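Aug 31, 2019

Workshop notebook, indigo vat

Vat is back from the dead! I had pretty much written it off after the last batch of scarves came out the color of dishwater, and Isla Mudgway was already talking about tipping it down the drain and starting over. I'm glad we waited. I came in early, lifted the lid, and the smell had gone from sour to that sort of barnyard-and-wet-hay thing that I have learned to love (my family has not). There was a coppery skin on top, and when I pushed it aside the liquid underneath was yellow-green and clear enough that I could see the end of the stick. Last time I looked it was murky blue all the way through.

So, for the record, what I did. I warmed it slowly with the aquarium heater and the old quilt wrapped around the barrel, gave it a feed of fructose, waited overnight, then added a little lime when the pH strips said it had dropped too far. Then another night of leaving it alone, which is the part I'm bad at. I did not stir it every time I walked past. I stirred it once in the morning, slow, in one direction, and let the bloom collect in the middle.

Test strips, all the same cotton muslin, scoured and wetted out:

Strip A, one dip, two minutes. Pale, a bit patchy at the top where I was holding it.
Strip B, three dips. Nice mid blue, very even.
Strip C, six dips with a good long airing between. Proper dark denim. This is the one I want for the Lodhi order.
Strip D, six dips but rushed, hardly any airing. Nearly as dark as C when it came out and then half of it washed off in the rinse. I do this test every year and every year I'm annoyed by the answer.

Hammad Rizvi wants to know if we can skip scouring on the new muslin because the supplier says it's ready to dye. No. I boiled a scrap of it with soda ash and the water went the color of weak tea, so whatever "ready" means to them, it isn't what I mean. Hammad, if you're reading this, the scouring pot is under the sink and the soda ash is in the tall jar, not the short one. The short one is alum.

The Lodhi order is 42 napkins and 2 table runners, all as close to strip C as we can get. I'd like to do them in batches of 20 at most so they aren't sitting on top of each other in the barrel. That's how we got those pale creases on the cushion covers, and I spent a whole evening overdyeing them one at a time with my sleeves rolled up and it still got to my elbows. 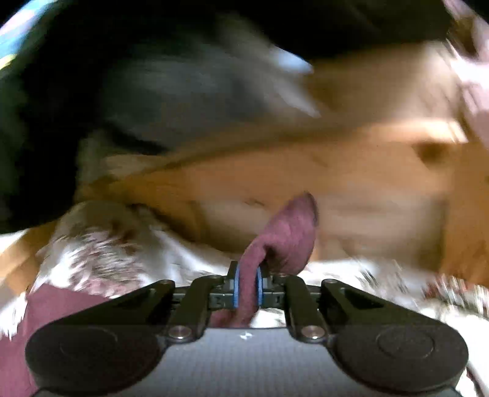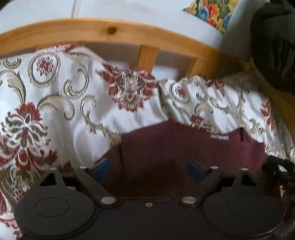

Runners should go in by themselves. They're long, and the only way I've ever got a long piece even is to accordion it loosely over a dowel and open every fold by hand under the surface, working from one end to the other. It takes two people if you want to stay friendly with your shoulders. Isla has offered. I said yes before she finished the sentence.

Rinsing notes. The first rinse is plain cold water until it stops running yellow. Then a bowl of water with a glug of white vinegar, just for a few minutes, then plain again, then a hot wash with the mild soap after everything has hung for a day. I used to go straight to the hot wash and I think that's where some of our crocking trouble came from (that and not squeezing out enough between dips). Strip C has been rubbed hard on a white handkerchief and there's only the faintest blue on it. I've pinned both in the back of the book.

On the stock situation: the indigo powder from Zavel is noticeably finer than the last tub. It wets out quicker if you shake it up in a jar with marbles and warm water, but it also gets everywhere, so please put the mask on before you open the lid and wipe the scale down after. There's 3000 g of lime left, which will see us through to Christmas unless somebody whitewashes something. Fructose is getting low. I had a go with some very old bananas instead in the small bucket vat and I'd like it noted that it did work! It also drew every fruit fly in Mandovstead. The bucket is now outside with a brick on the lid.

Resist paste for the October class: I'm still not happy with it. The rice flour and bran version holds a crisp edge for two dips and then starts to soften, and by the fourth dip the little leaf shapes look more like thumbprints. Adding more salt kept it from cracking in the dry weather but I think it made it dissolve sooner. Next try is less salt, steamed longer, and dried right through before it goes anywhere near the barrel. If that doesn't hold up we'll do stitched resist with the class, and everyone can go home with sore fingers and lovely circles.

I also dug out the Skaro wool that's been in the cupboard forever. One skein went into the vat for five minutes, very gently, and it took the color like a sponge - much faster than the cotton. I'm a bit nervous about how alkaline the vat is for wool, so it had a longer vinegar soak than usual. It feels okay, maybe a touch harsh. I'll know more when it's dry and I've had a chance to wind it.

To do before anyone dips anything else:

Check pH and temperature, write both on the card taped to the barrel (the card, please, my phone doesn't count)
Skim the bloom into the blue bowl and keep it
Scour all the napkins, plus a few spares
Find the second dowel
Buy fructose
New gloves, long ones, the left one of my pair has a hole in the thumb and so my thumb is navy

Vat fed and lidded, heater left on low, quilt back around it.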